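Zerkon Rebound Hammer Review
January 2020

By Dennis Okoth

The Zerkon is a spring-driven rebound hammer for checking the surface hardness of hardened concrete. I have used it since October on parking decks, a retaining wall and a long run of precast panels, and this review covers how it held up and how the readings compared with cores.

What you get

The hammer comes in a hard plastic case with a grinding stone, a short manual, a calibration certificate and a shoulder strap. There is no test anvil in the case. You can buy one separately or send the hammer out for checking. We already had an anvil in the shop, so this was not a problem for us, but a small firm buying its first hammer should put the anvil in the budget.

The body is aluminum with a rubber sleeve over the middle third. The sleeve helps in cold weather. The plunger tip is the usual rounded steel. Mine has taken a little over 800 impacts and shows light polishing and no flat spot that I can find.

Taking readings

Push the plunger against the wall, release the catch, and press slowly until the hammer trips. The display shows the rebound number and stores it. After ten impacts it gives the average and marks any reading too far off from the rest. You can drop the marked reading or keep it, and the stored file records which you did. I like that, as I have had to defend test records before.

The direction of impact is set by hand with two buttons. It should be automatic at this price. On one soffit I forgot to change it from horizontal to upward and had to correct the whole set back at the office.

Memory holds 260 test areas. I never came close to filling it.
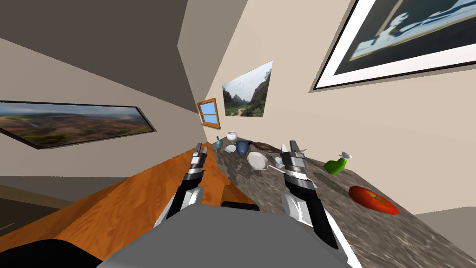 Counter and worktop, interior view

Comparison with cores

A rebound hammer does not measure strength. It measures how hard the surface is, and you need cores or cylinders from the same concrete to turn that into anything useful. Precious Chauke, who runs our lab, drilled cores from the parking decks next to 64 of my test areas and broke them within the week.

The curve in the manual read high on the older deck, which I put down to carbonation. On the newer deck it was close enough that we left it alone. Once we made our own curve for the older deck, the estimates were good for finding weak bays, and that was all we wanted from it. We also ran our old Zuvik hammer on the same areas. The two agreed well on smooth formed faces. On troweled surfaces the Zerkon scattered a bit less – possibly the newer spring, possibly just me getting more careful by the second pass.

Software

The hammer connects by USB cable. The program that comes with it exports a spreadsheet and a PDF report. The PDF layout is poor and can't be changed, so we only use the spreadsheet. The cable port has a rubber cover that came loose in the second month. I have taped it.

Battery

It takes two AA cells. I changed them once. The low battery sign came on with plenty of warning.

Price

We paid $906 from Pangilinan, without the anvil. Satuletti had the same hammer for less but could not give a delivery date.

Good points
Clear display, readable in sunlight
Stored record shows dropped readings
Comfortable grip in the cold

Bad points
Impact direction set by hand
Weak port cover
Anvil not included

I would buy it again for general site work. If most of your testing is overhead, look for a model that senses direction by itself. For thin panels or low-strength concrete you need a lighter hammer anyway, and Zerkon does not list one at the moment.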